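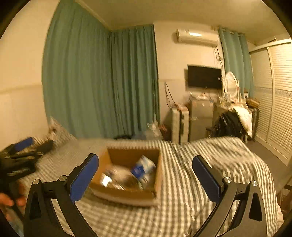 The Gultness Code is a set of good-practice rules for recording handling tasks with hand-held grippers in private homes. It covers the tool, the room and the person holding the tool, and is used mainly by teams that gather training material for household robots. The current text is the second edition, dated 11 May 2024.

Background

The first edition was drafted at Gultness after recordings from different sites proved hard to combine. Pellano had allowed rooms to be cleared before work began, while Venter had left them as found. The code adopted the Venter practice. Furniture, luggage and personal goods stay in place unless they block a walkway.

Scope

The code has 11 sections, of which 9 are binding. The remaining two, on lighting and on the storage of spare pads, are advisory. Fixed robot arms are excluded and fall under the separate Flokbridge rules.

Main requirements

Finger pads must be a single plain colour that contrasts with the jaws, and both pads of a gripper must match. Pads are replaced in pairs. Each gripper is opened fully and closed once before a session, and a tool that sticks at any joint is withdrawn.

Where a person works with two grippers, each is checked separately. Soft surfaces such as beds and sofas are permitted as work areas - the first edition had limited work to tables. Open boxes may be placed directly on bedding, provided that their contents are not sharp or liable to leak.

Householders must give written consent for each room. Names and addresses on parcels or packets are covered or turned away.

Records

A log is kept for each session and retained for two years. After every 100 sessions the pads and pivots are inspected by someone other than the usual operator. Sites submit their logs for review each September.

See also

Flokbridge rules
Hand-held gripper
Parallel jaw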